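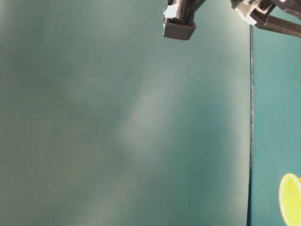 Muted gray-green, the family of color I kept coming back to all winter.

Plistari Cabinet Paint and Starter Kit
Reviewed by Marit Lundgren
7 February 2010

I put off painting my kitchen cabinets for so long that my sister stopped asking. They were a perfectly sound set of cupboards in a shade of orange-brown that must have been cheerful to somebody once, and every November, when the days get short and the kitchen light is on by four in the afternoon, I would stand there stirring soup and think, well, next year. This time I finally bought the paint, and then of course I had to buy the brushes and the sanding pads and the rest of it, so when I saw that Plistari sells the whole business in one box I thought I'd save myself a few trips to the store.

The kit cost me $49 and the box holds a can of bonding primer, a can of the color coat, a small foam roller with a tray, an angled brush, a packet of sanding pads and a folded instruction sheet. You choose your color when you order. I went back and forth between a gray-green and something creamier for longer than I care to say (my husband, Urho, had stopped looking up when I held cards against the wall) and settled on the green, and I'm glad, because it is a lovely, quiet color that changes with the weather. In the mornings it leans toward the sea and by supper it's nearly plain gray.

I'll start with the primer, since that's where I expected trouble. My doors have a hard, shiny old varnish on them, the kind that laughs at ordinary wall paint. The instructions say to wash, sand lightly, wipe down and prime, and I did all four and did them properly, which took me the better part of two days with the doors spread all over the dining room. The primer itself is thick and a bit ropey going on. It smells, though less than the oil stuff my father used, and I had the window open a crack and a sweater on. It dried overnight to a chalky white, and when I went at the back of one door with my thumbnail the next morning (hard, I wanted to know) it stayed put.

The color coat is much nicer to work with. It levels out beautifully if you leave it alone, and I cannot say that strongly enough to anybody who is a fiddler like me. On the first door I kept going back to fix one little streak, and by the time I was done I had made a patch the size of a dinner plate that looked like corduroy. I had to sand it off and start over. After that I made myself roll it, tip it off once with the brush, and walk out of the room and put the kettle on.

Coverage was the one place I felt a little misled. The box says one kit does an average kitchen, and I'd like to meet the person with that kitchen. I have 11 doors and no pantry, a small kitchen by anybody's standards, and I ran out partway through the second coat. The extra can took a week to arrive and it was a hair darker than the first, so slight that Urho can't see it, but I can, on the door next to the stove. If you order, order both cans together and stir them into one bucket before you begin. My neighbor Kerttu Jääskeläinen told me that after the fact, and she was very nice about it.

Now, the finish. It's sold as "matte" and it really is matte when you look at it straight on, soft and a bit cloudy, no plastic look at all. But if you have a strong light coming in from one side you will get a pale streak across the larger doors, a sort of bloom, where the light slides over them. I noticed it the first sunny morning and was cross for an hour. I've since decided that any painted door would do the same, and I did compare it with the bookcase we had done in Cama's flat enamel a few years back, which shows it worse. If you want something that never catches the light, you may be looking for something other than washable paint.

And it does wash! I've had tomato on it, coffee on it, and whatever it is that grandchildren have on their hands. Warm water and a drop of dish soap took care of everything except some turmeric by the spice cupboard, and that faded by itself over a couple of weeks. One knob has worn a slightly shinier ring around itself already. The sheet says the paint needs a month to harden fully and to go easy on it until then, and I don't know about your house, but in mine a kitchen doesn't get a month off.

A few words about the tools. The roller is very good, better than I expected from something tucked in a box, and I've washed and kept it. The brush is poor. It dropped bristles from the first stroke and I was picking them out of wet primer with tweezers, so I gave up and used my old Tida sash brush, which I've had forever and would recommend to anyone. The sanding pads clogged quickly on the varnish and I bought more. The tray is thin, and I set mine inside a baking sheet after it flexed on me.

I did telephone the company about the darker can, and a very patient man there offered me a replacement at no charge if I mailed in the lid. I never got around to it, but I thought the offer was fair.

Would I buy it again? The paint, yes, gladly, and I've got my eye on the hall dresser. The kit, probably not. I'd get 2 cans of color and one of primer, use my own brush, and put the difference toward new hinges. The ones from Juntunen fit the old screw holes on most doors, by the way, if yours are the same age as mine, but do measure first.

Good: the color, the primer's grip, easy to clean, nice roller.
Not so good: coverage, the brush, shade difference between cans.

Four stars out of five.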